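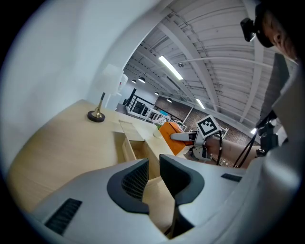 Section 4 of this guide covers the bedroom and study desk supplied in all Domus residence units, including the fitting and alignment of the drawer, the placement of the table lamp, and the routine care of the surface. Residents and housekeeping staff should read the section in full before adjusting any part. The desk has a light wooden top with a drawer set into it, and the drawer should be pulled partly outward, with its pale interior and side walls in view, before the checks in 4.2 are begun. The lamp, with its round black base and white fabric shade, stands toward the back corner of the desk, in front of the white cabinet, and remains there for all of the steps that follow unless a step states otherwise.

4.1 Before You Begin

Clear loose papers and liquids from the desk. Small items such as a plate may remain on the top if they are set well away from the drawer. Have the following at hand:

A soft, dry cloth
A second cloth, lightly dampened with water
The hex key from the Clesa hardware packet
The unit inventory sheet

Units furnished before September use the earlier drawer runners. For these units, follow Appendix C in place of steps 4 through 6 below.

4.2 Checking and Aligning the Drawer

1. Pull the drawer out slowly until the first resistance is felt. Do not pull past this point.

2. Remove all contents and place them on the bed or another clean surface.

3. Wipe the interior with the dry cloth, including the corners and the top edges of the side walls.

4. Look along the front of the drawer from one side. The gap between the drawer front and the desk should be even from end to end.

5. If the gap is uneven, locate the adjusting screw beneath the left runner. Turn it one quarter turn clockwise to raise the front, or one quarter turn counterclockwise to lower it.

6. Close the drawer and check the gap again. Repeat step 5 if required, to a limit of four quarter turns in either direction.

7. Return the contents. Heavier items go toward the back.

Note: A drawer that still sits unevenly after step 6 must be reported on Form 57. Residents are not to remove the runners.

CAUTION: Keep fingers clear of the side walls when closing the drawer. Do not lean on an open drawer or use it to support a laptop computer or books.

4.3 Placing the Lamp

1. Switch the lamp off at the cord and unplug it.

2. Lift the lamp by the stem and base together. Do not lift it by the shade.

3. Set the base flat on the desk. The whole of the base must rest on the wood.

4. Adjust the shade so that it does not press against the wall or the cabinet.

5. Run the cord behind the desk. It must not pass over the drawer.

6. Plug the lamp in and switch it on.

CAUTION: Allow the bulb to cool before replacing it. Use only the bulb type printed on the label inside the shade fitting.

4.4 Care of the Surface

Dust the top weekly with the dry cloth, following the grain. For marks that remain, use the dampened cloth and dry the area at once. Sanus surface cleaner may be used on the cabinet and the walls. It is not approved for the desk.

Place a mat under cups, plates and plant pots. Rings and scratches found at the end of a stay are recorded under item 52 of the inventory sheet.

4.5 Replacement Parts

Drawer runner, left: part 145
Lampshade: part 69

Parts are ordered through the Owusu stores desk on the ground floor. Requests from residents must be signed by the unit supervisor.

Section approved by Awuor Simiyu, Residence Furnishings, 2023-03-26.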